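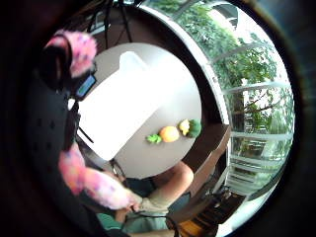

Ticket 222 – Hand pose jumps during manual demonstrations
Project: Samard
Site: Stididberg, lounge
Opened by: Glykeria Ververidis
Assigned to: Thodoris Manolakis
Opened: 9 February 2022
Status: Resolved, pending confirmation at second site

Summary of the problem

During recording of the produce sorting task, the estimated pose of the hand jumps sideways by several centimeters and returns a moment later. The finger readings remain smooth throughout. The fault appears on both the glove and the hand-carried robotic hand, and it has made a large part of the current batch unsuitable for training. Of the 200 demonstrations recorded under the present task sheet, 30 were rejected by the automatic check for this reason alone.

The task sheet asks the demonstrator to pick up one toy food item from the round table, hold it clear of the surface, and place it in the container. No change was made to the task sheet or to the item set before the fault was first reported.

Steps already taken by the reporter

The recording software was restarted and the glove was recalibrated in accordance with the Dasell setup guide. All cable connections were reseated. The fault continued. The reporter notes that it is more frequent at the tables nearest the windows.

First response – T. Manolakis

Thank you for the detailed report. Please send the rejected recordings, together with the tracking log for each. Please also state whether the blinds were in use at the time and which demonstrator was working. Do not delete any rejected recording until this ticket is closed.

Reply – G. Ververidis

The recordings have been placed in the shared folder. There are no blinds at this location. Demonstrators were Mei-kuen Wan and one trainee. Both are affected to the same degree.

Analysis – T. Manolakis

The tracking logs show that the jump takes place when the system can read only one face of the marker cube. With a single face in view, two different orientations can fit the same image almost equally well, and the software moves between them. Strong daylight on a white face makes this worse, as the edge of the printed border is then lost.

The glove recordings show a second cause. In eight of them the clock on the glove unit had drifted from the clock on the room camera, so that a correct pose was attached to the wrong moment. This drift is a separate fault and should be treated separately.

Recommended actions

1. Hold the robotic hand so that at least two faces of the cube are turned toward the fixed camera at the start of each demonstration. 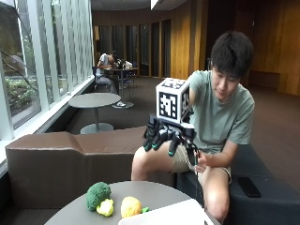
Robotic hand with marker cube, carried by the demonstrator at the lounge table.

2. Lower the exposure of the fixed camera until the white areas of the cube no longer appear washed out. Save this as the daylight profile.

3. Synchronize the glove clock before every batch. The present practice of doing so once per day is not sufficient.

4. Keep the cable slack below the hand. A cable that crosses in front of the cube will produce the same symptom.

5. Install tracking release 8, in which a pose based on one face is flagged and not passed on as valid.

Follow-up – M. Wan

Actions 1 to 4 were carried out and a new batch was recorded at the same table. No jumps were found on the robotic hand. One glove recording was rejected – the synchronization step had been skipped after a battery change. The task sheet now includes a line for this.

Release 8 could not be installed with a standard account. Administrator rights have been requested from Lizeth Betancur.

Follow-up – L. Betancur

Rights granted and release installed. Please note that the installer resets the camera exposure to automatic. The daylight profile must be loaded again afterward.

Resolution

The fault is considered resolved at Stididberg. Rejected recordings are to be kept but excluded from training. Evdokia Xenos will repeat the procedure at the Chrysikopoulos site and report the result under this ticket number. The clock drift has been moved to a separate ticket.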